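14 September 2022

I woke up at twenty to five this morning because the window was banging, and for one happy minute I lay there thinking it was finally the front. It was only the latch, the one I keep meaning to fix, and when I put my head out there was hardly enough wind to move the curtain. Dry as toast out there. The porch thermometer said it was already warmer than it had any business being, and the sky over toward Harkau had that brownish look it gets when the smoke has been sitting in the valley overnight with nowhere to go. So I made coffee and looked at the models, as I do, and of course the rain had slid back another day. It always slides back another day!

I should say that I'm not complaining, or I'm complaining only a little. September has been kind in lots of ways. The tomatoes are still going (I gave a whole bag to the people across the road and they were very polite about it), and I've had supper outside more evenings this month than I managed in all of last summer. But I have been keeping this weather diary long enough to know what the middle of September ought to smell like, and it ought to smell like wet leaves by now, with a bit of woodsmoke from a chimney and none from a hillside.

The rain gauge has been empty so long that a spider has moved in. I looked in this morning and there she was, a good-sized one, with a web strung right across the funnel, and I didn't have the heart to evict her. I wrote down zero and left her to it. If the front does come I'll have to go out with a stick beforehand and carry her over to the hydrangea, and knowing me I will be doing that in my slippers at midnight.

Kieran Wragg called after breakfast. He's up at Pluvden, on the ridge road, and he gets everything before I do, so I have come to think of him as my early warning system, though I wouldn't tell him that. He said there was dew on the truck, real dew, enough to write his name in, and that the wind had gone around to the southwest for an hour before it lost interest. I told him that was the best news I'd had all week. Then we got onto the subject of the big windstorm, as we always do, the one that took the roof off the feed store in Hartono, and whether it was the same year as the flood or the year after. He says the same year. I say the year after, and I have it in writing, but it's in one of the old notebooks and I couldn't lay my hands on the right one while he was on the phone, so he considers that he won.

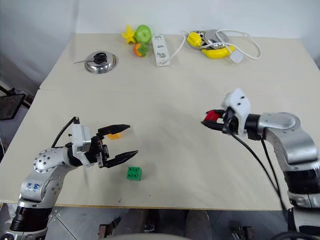
After we hung up I went through the notebooks properly, and that was the rest of the morning gone. I only meant to find the windstorm. But you open one and there is a whole spring you had forgotten, hail on the day of the church picnic, a lightning strike on the big fir, three weeks of fog with nothing written next to any of it but "fog" and then "fog again" and then just a line. My handwriting used to be so much better. I found the windstorm in the end, and I am sorry to say that Kieran was right, it was the same year as the flood, just at the other end of it. I haven't called him back yet. I thought I might let it go until the weekend, or possibly until Christmas.

I did find something nice while I was in there. There was a September a good while back that looked just like this one, day after day of "dry, warm, haze," and me grumbling about it in the margins in green ink. Then on the nineteenth it simply says "RAIN" in capital letters, underlined, with a blot where a drop must have landed on the page. I remember that evening now that I've seen it. I stood on the back steps with the notebook open and got soaked, and the whole garden was hissing. It went on for nine days after that and I was grumbling again by the fourth.

Had lunch late, cheese and the last of the good bread. By two o'clock the haze had thinned and you could see the top of Odilum for the first time since Labor Day, very faint, like something drawn in pencil and then rubbed at. No snow left on this side that I could make out. It hung on in the gully until well into July, which I thought was pretty good going after the spring we had, and I had half a hope it would last all the way around to the first new snow. I looked through the binoculars for a long time and talked myself into a white patch, and then talked myself out of it again. It was probably rock.

I drove into Harkau in the afternoon for batteries for the outdoor sensor, which has been telling me all week that the humidity is a row of dashes. The man in the hardware store asked me when it was going to rain. They all ask me now! I can't buy a stamp in that town without giving a forecast. I said Saturday night, with more confidence than I felt, and he said he would hold off on staining his deck, so now I feel responsible for that as well.

This evening there are high clouds coming in, long thin ones combed out from the west, and the barometer has started down. Not by much. I tapped it twice and it dropped a hair, and I tapped it again, and it stayed where it was. The swallows are gone from the wires, I noticed when I was locking up the shed, and I couldn't tell you which day they left. I'd like to have written that down.

New batteries are in. Window latch still not fixed, but I've wedged it with a folded envelope, and I've put the slippers by the back door.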